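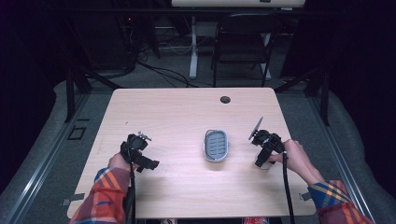

**Week 4 notes – Small drainers, trays and the surfaces under them**
Household Product Design, Plestberg evening course

Hi all, I promised I'd type these up before Friday's session got away from me, so it's 8 May 2026 and I'm at the kitchen counter with a cold tea. Sorry about the bullet points, I was talking fast!

Soap dishes first. I love a soap dish. It has one job, keeping the bar out of its own puddle, and people have been getting it wrong forever. Things we went over:

- **Slots or holes?** Short slots drain better in my experience, but they clog with soap if they're too narrow. Druvel's old handout says to test with a bar that's half used up, and I agree.
- **Rim.** A low rim is easy to wipe. A tall one hides gunk (ask my bathroom).
- **Where does the water go?** If the slots open straight onto the counter, you've moved the puddle and that's all. Look for feet, a lip or a second tray.
- **Color.** Gray forgives a lot. White shows everything by June.

Séverine asked whether an oval shape wastes space next to a square sink. A little, yes – but corners are where the scum sits, so I'd still take the oval.

Now the table part, which I rushed. Pale wood tops are lovely to work on and they make small objects easy to see, but you have to look at them properly before you put anything damp down.

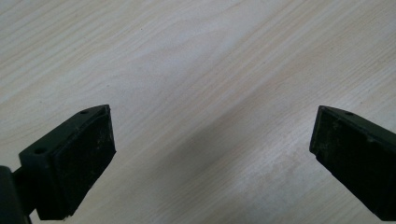 Follow the grain with your eye, then with a fingertip. Straight lines are simple to sand and refinish. Where the figure swirls, go gently and keep the paper moving. And don't trust one light! A soft shadow can look just like a stain, so walk to the other side and check again before you reach for the cleaner.

For next time:

1. Bring one draining thing from home, any age, any state.
2. Sketch it from the top and from the side.
3. Read the Bhattacharjee chapter, pages 22 to 55.

Pranab Cassim is covering the first half and I'll be in after the break.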